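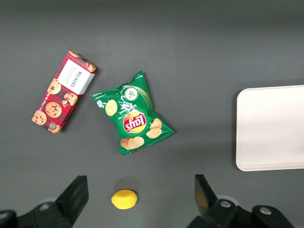 四月走 Aner 环线，食物怎么配？零食带多少合适

版块：徒步与露营 > 行前准备

灰背隼
发表于 2023年12月12日
楼主

明年四月打算和同伴走一趟 Aner 环线，住小屋，不扎营。2个人，都有冬季徒步经验，但是没有在那一带走过。路线是从 Skivden 进，绕湖，再回到 Skivden。最长的一天22公里，中间没有补给。

现在纠结的是吃的。正餐大致定了，早上燕麦，晚上冻干饭或者面，中午不生火，吃冷的。问题出在零食上。我习惯带坚果和巧克力，同伴坚持要带黄油饼干和薯片，说走一天下来就想吃咸的和脆的。我觉得薯片太占地方，饼干容易碎，两样都不该进背包。

想问走过的人：
一、四月湖边那段路上中午停下来吃东西，会不会冷到不想嚼？
二、Skivden 那边的店能不能买齐，还是要从城里背过去？
三、薯片和饼干到底值不值得带？
四、有没有人带新鲜水果或者柠檬？

预算不是大问题，重量是。我的包空重已经偏重了，不想再换。

————

慢车道
2楼

先回答第二个。Skivden 只有一家店，叫 Granström，在码头往上走的那条路边。卖的东西比想象中多，燕麦、奶粉、香肠、硬面包、奶酪都有，气罐也有，但是型号不全，螺纹的常有，别的不一定。冻干饭只有很少几种，价格比城里高一截。

四月是淡季，店开门时间短，下午早早就关。如果你们是坐晚班车到，当天基本赶不上，只能第二天早上等它开门再出发，等于损失半个上午。所以我的建议是主要的东西从城里带，到那边只买奶酪和面包这类。

薯片不带。我带过一次，第二天就成了渣，最后倒进面汤里吃掉的。

————

石头汤
3楼

我的意见跟楼上相反，薯片值得带。

占地方是占地方，但是很轻。背包顶上总有一块塞不满的空间，特别是住小屋不带帐篷的时候。我的做法是在包装上扎一个小孔，把气慢慢放掉，再用胶带贴住，体积马上小很多。碎是会碎一些，碎了拿勺子吃，没有什么区别。

单位重量的热量，薯片不比很多能量棒差。油和盐都有，冷天出汗以后吃着很舒服。能量棒在零下会变硬，我有一次咬得牙疼，后来只能揣在怀里焐着。薯片没有这个问题。

饼干也是，黄油多的那种冷了也能咬动。

————

慢车道
4楼

回复3楼：放了气再贴胶带，湖边那么潮，过一晚就软了。软的薯片我是不吃的。

————

石头汤
5楼

回复4楼：小屋里有炉子，放在炉子边上烘一会儿就脆回来了。再说四月那边的空气很干，潮是夏天的事。

————

灰背隼
6楼
楼主

谢谢两位。放气这个办法我没想到，可以先在家里试一包。

补充一下，我们用的是气炉，螺纹接口，打算带一大一小两个罐。小屋里的柴炉能不能用来做饭？看照片上是铸铁的，台面好像可以放锅，但是网上说法不一样。

————

南坡的雪
7楼

我去年四月走的就是这一圈，方向跟你们相反。

柴炉可以放锅，烧水慢，但是省气。环线上的小屋都有柴，要自己去柴棚里搬，搬进来的时候记得给后面的人也补上。斧子在门后面。锅是有的，不过有一间屋里的锅底不平，煮粥会糊，自己带一只小锅更稳妥。

中午吃冷的没问题，但是地点要挑。环线西侧沿湖那一段没有遮挡，风从湖面上直接过来，我在那里停下来吃过一次，手套摘了以后手很快就不听使唤，奶酪切到一半就收起来继续走了。再往前走，到树林边上有一个三面的木棚，在那里吃舒服得多。所以那天早饭要吃足，口袋里放点边走边吃的，午饭往后推。

放口袋里的东西，我用的是混合坚果、葡萄干和切成小块的香肠。香肠提前切好，一定要提前切。

柠檬我带了，两天喝完。把柠檬切片泡在热水壶里，加糖，比白开水好喝，能让我多喝水。冷天最容易出的问题就是喝水少。柠檬冻了不影响泡水。

————

背包里的猫
8楼

同意多喝水。我第一次冬天出去，走了一整天只喝了半壶，晚上头疼得睡不着，还以为是高反，那个海拔根本不可能高反。后来学会了，保温壶里装的不能太烫，太烫了就懒得喝，要装到能直接入口的温度。

柠檬不如带柠檬粉，或者泡腾片。一颗柠檬的重量够带一整条泡腾片了。

————

南坡的雪
9楼

回复8楼：重量账是你说的那样，我就是喜欢闻那个味道。住小屋的路线，没有必要每样都抠到这个程度。

————

克数党
10楼

看到重量就进来了。

楼主先把食物总重列出来再讨论带不带零食，不然没有意义。我自己的算法是按天分袋，每一天的早中晚加零食放在一个袋子里，称重，写在袋子上。这样做有几个用处，一个是不会前面吃多后面没得吃，另一个是能看出来哪一天配得不合理。长的那天多放，短的那天少放。

零食我每天的定量是333克，这个数是几次出行之后调出来的，我个子大，走得也快，别人不一定要这么多。里面坚果占一半，剩下的是巧克力和果干。薯片、饼干这种单独包装的一律拆掉，外盒留在家里。尤其是那种硬纸盒装的饼干，纸盒、托盘、内袋套了好几层，背进山里再背垃圾出来，很不划算。

Aner 那一圈的小屋没有垃圾桶，所有垃圾都要背回 Skivden。这一点没人提，我提一下。

————

石头汤
11楼

纸盒可以生火，不算白背。

————

克数党
12楼

柴炉里可以烧纸，带塑料膜的不行，很多饼干盒是覆膜的，烧起来有味道，烟囱也会脏。小屋墙上贴着告示，写得很清楚，只能烧柴和干净的纸。

————

石头汤
13楼

我说的就是没有覆膜的。

————

桦木皮
14楼

说一下我对饼干的看法。

黄油酥饼，比如 Walkers 红格子那种，我每次都带。拆了外盒，一天一小份，用保鲜膜裹紧，放进小饭盒，饭盒再塞在睡袋或者羽绒服中间。这样基本不碎。到了小屋烧一壶茶，坐下来吃一块，整个人都缓过来。我承认这里面有心理作用，但是连着走几天，心理作用也是作用。

我跟楼主的同伴一边。你们两个人出去，一个爱吃咸的脆的，就给他带咸的脆的，他自己背就行了。为了这个争，路上会更累。

————

灰背隼
15楼
楼主

回复14楼：我们现在的分法是公共的东西一起背，个人零食各背各的，所以他带薯片对我没有影响。我只是担心他最后嫌占地方又往我包里塞，上次出去就是这样。

回复10楼：分天装袋这个好，准备照做。你说的零食里有没有包含中午那顿？

————

克数党
16楼

不包含。午饭另算。

如果你们中午吃得很简单，只有面包和奶酪，那零食可以再往上加一些。我的午饭是玉米饼卷花生酱，玉米饼不怕压，也不怎么会冻硬。花生酱提前挤进软管里，冷的时候挤不动，要放在贴身的口袋里。

————

湖对岸
17楼

说几个跟吃没有直接关系，但是会影响你们怎么带的事情。

到 Skivden 的班车四月班次少，出发前一天再查一遍时刻表。我用的是 Skedeck，里面车和船都能查到，也能看到临时取消的通知。船在湖面没化开的时候是停的，四月开不开要看当年的冰，不要把船算进计划里。有人想着走不动了可以坐船回来，到了才知道没有船。

退路是北岸的林道，从中间那间小屋岔出去，能走到公路上。路牌不明显，雪深的时候看不见，提前把轨迹下载好。

所以食物要多带一天的量。这一天的不用讲究，燕麦加一包汤就可以，目的是被天气困住的时候有东西吃。我见过卡着量带的人，在小屋里多等了一晚，第二天早上挨着桌子问别人有没有多的面包。大家都分给他了，但是这种事最好不要指望。

————

慢车道
18楼

赞同多带一天。

另外 Skedeck 上的船期在冰期里有时候还会显示出来，不代表真的开。要看下面那行小字。

————

湖对岸
19楼

对，我忘了说这个。小字里写着“视冰情而定”的就当没有。

————

半糖
20楼

想问一下各位，奶酪带什么样的？我每次带的都在包里出油，弄得到处都是。

————

桦木皮
21楼

带硬的，整块，不要买切片的。用蜡纸包，外面再套一个布袋。四月的温度不会出油，你出油多半是放在靠背那一侧，被体温捂热了。放到外侧去。

————

半糖
22楼

明白了，我确实一直放在靠背那侧。

————

铁皮水壶
23楼

泼一点冷水。这条线住小屋，有炉子有锅，每天走的路除了最长那天都不算多，大家讨论得像要去横穿什么地方一样。

我和家里人走过，带的就是平时吃的东西。大米、干蘑菇、一块腊肉、土豆，第一天还带了鸡蛋。背包是重了一点，但是晚上在炉子上焖一锅饭，比冻干饭强太多。冻干饭那个价钱，在 Granström 买一份够我在城里吃一顿正经的了。

零食随便带，想吃什么带什么。

————

克数党
24楼

土豆百分之八十是水，背水进一个满地是雪的地方，我理解不了。

————

铁皮水壶
25楼

你可以不吃。

我就是觉得，出去玩几天，晚饭是一天里最高兴的时候。省下来的那点重量换成一袋糊糊，我不换。

————

南坡的雪
26楼

两边都有道理，看人。楼主说了他包偏重，那土豆大概不适合他。腊肉可以考虑，切薄片放在面里，很香，也不怕坏。

焖饭有一个问题，费时间。柴炉从点着到能把水烧开要等挺久，如果那天到得晚，人又累又饿，等饭的那段时间很难受。我的做法是进门先点炉子，同时用气炉烧一小锅水，冲汤，吃两块饼干垫一垫，再慢慢做正餐。

————

铁皮水壶
27楼

这个做法可以。我们也是进门先吃点东西再做饭。

————

灰背隼
28楼
楼主

看完了。跟同伴也商量过了，目前的方案是这样：

早饭：燕麦、奶粉、葡萄干，按天装袋。
午饭：硬面包、整块奶酪、提前切好的香肠。最长那天午饭推迟到树林边的木棚再吃。
晚饭：一半冻干，一半挂面加腊肉和干蘑菇。
零食：我带坚果和巧克力，他带黄油饼干和薯片，饼干拆掉外盒，薯片放气。各背各的，不许中途转移。
饮料：红茶包、糖，一颗柠檬。柠檬他背。
备用：多一天的燕麦和汤。

大部分从城里带，奶酪和面包在 Granström 买。我们改成中午到的那班车，这样能赶上店开门。

还有一个问题，预算算下来食物加气罐是2,345克朗，两个人整趟。这个数正常吗？我没有买过那边的东西，冻干饭是按网店价格算的。

————

慢车道
29楼

偏高一点，但是正常。贵在冻干饭和坚果上。坚果去超市买散装的，自己混，能省不少。

————

桦木皮
30楼

挂面从家里带就行，我看你单子里是按当地价写的？亚洲面条在那边的小店里不便宜，也不一定有。

————

灰背隼
31楼
楼主

挂面是从城里亚洲超市买，不在 Skivden 买。坚果改散装，谢谢提醒。

————

背包里的猫
32楼

方案看着没什么问题。有两处小的。

奶粉和燕麦最好提前混在一起，早上直接加热水。分开装的话，天冷手笨，奶粉会撒。糖也可以混进去。

再就是盐。你们的单子里没有盐。腊肉和香肠是咸的，也许够了，不过带一小管不碍事，哪天面煮淡了能用上。

————

石头汤
33楼

薯片就是盐。

————

克数党
34楼

巧克力选黑的还是牛奶的？牛奶巧克力冻了以后没什么味道，黑的好一点。我会掰成小块再装，整块的冻硬以后掰不开，有一次我是拿冰爪的把手敲的。

————

半糖
35楼

我觉得正好反过来，黑的冻了像在嚼蜡，牛奶的含一会儿就有味道了。

————

克数党
36楼

那可能是牌子的区别。总之都要提前掰开。

————

湖对岸
37楼

垃圾袋带厚一点的。香肠皮和奶酪皮味道重，小屋里晚上有老鼠，食物和垃圾都要挂起来，或者放进带盖的铁箱。铁箱不是每间都有。我一个朋友的饼干放在桌上，早上起来袋子底下多了一个洞。

————

桦木皮
38楼

老鼠这个我也碰到过，在靠南的那间。房梁上有钩子，找根绳子挂上去就没事了。绳子自己带。

————

灰背隼
39楼
楼主

绳子加上了，盐也加上了。奶粉今晚就试着混一袋，看比例合不合适。

薯片放气也试过了，孔扎得太大，胶带没贴住，已经吃完了。下次用针扎。

————

石头汤
40楼

用针，扎在封口旁边，不要扎在正面。正面鼓起来以后会把胶带顶开。

————

跑题大王
41楼

借楼问一句，四月那边需要雪鞋还是踩滑雪板？看你们都没说。

————

南坡的雪
42楼

我去年用的雪鞋，早上雪硬的时候不用穿，挂在包上，下午太阳一晒就要穿。滑雪板在湖边那段快，进了林子不好走，转弯多。这个可以单独开一帖，装备区里有人问过类似的，你搜 Aner 就能看到。

————

跑题大王
43楼

好的，去搜了。

————

铁皮水壶
44楼

楼主走完回来写一下最后剩了什么。每次看人列单子都很详细，回来以后剩了多少、什么没吃，很少有人写。我们那次剩下的是干蘑菇和一整袋糖，鸡蛋在路上破了一个，别的都吃光了。

————

灰背隼
45楼
楼主

可以，回来写在这个帖子里。每天晚上我会把剩下的记一下。

床位还没订，先去订床位。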